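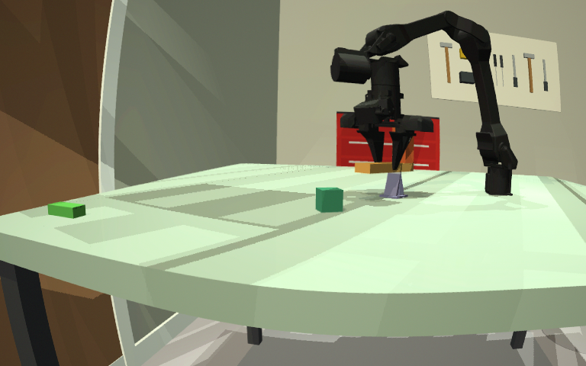
A large table with a curved near side and a tool board.

Print this page | E-mail this page

Setting Up a Work Table in a Spare Room

By Lalit Dhillon

Most home repairs are small. A loose chair rung, a drawer pull, a lamp that needs a new plug. You don't need a full workshop for any of them, but you do need a table you can leave things on overnight and a wall to hang tools on.

Table height

Stand up straight with your arms at your sides and measure from the floor to your wrist. That is a good height for general work. Mine comes to 90 cm. If you mostly do small work sitting down, go lower and use a regular chair. A table that is too low can be raised with blocks under the legs — screw them on, don't just set the legs on top.

Push down hard on each corner before you start using it. If it rocks, fix that first. A folded piece of cardboard works for a day or two and then flattens out.

Protecting the top

A light-colored top makes dropped screws easy to find. It also shows every stain. Wipe up glue while it is wet. Dried white glue will usually lift with a damp cloth left on it for 20 minutes or so, then a plastic scraper. Don't use a metal one on paint.

For messy jobs, lay down flattened cardboard boxes and throw them out when they get bad. Newspaper sticks to wet varnish, so keep it for dry work. Old bath towels are good under anything that scratches.

Hanging tools

Lay the tools out on the floor in the shape of the board and move them until they fit. Then hang them. Put what you use every week between your waist and your eyes. Saws and long levels can go up high.

Leave a finger's width around each handle. If you have to unhook one tool to get at another, you will stop putting them back. My neighbor Vikas Grewal traces each tool on the board with a marker, and his wrenches do go home at night. I tried it and then bought a different hammer, so now I have an outline of a hammer I don't own.

Board needs a gap behind it for the hooks to go in. Spacers the thickness of a pencil are enough. Screw into the studs, especially if you plan to hang clamps.

Small parts

Glass jars are fine on a shelf but not on the table edge. I use shallow food tubs with lids and write the contents on masking tape. Screws sorted by length, not by job. Give yourself one tub for odds and ends, and when it is full, dump it out and sort it.

Light and power

Put the lamp on the side opposite your writing hand so you don't work in your own shadow. Run cords along the wall, never across the floor where you stand. Unplug soldering irons and glue guns before you leave the room.

Sweep up when you finish. Do under the table too.

Recent tips
Sharpening Kitchen Scissors
Getting Candle Wax Out of a Rug
7 Uses for Old Bath Towels
Quieting a Squeaky Door Hinge
What to Clean in June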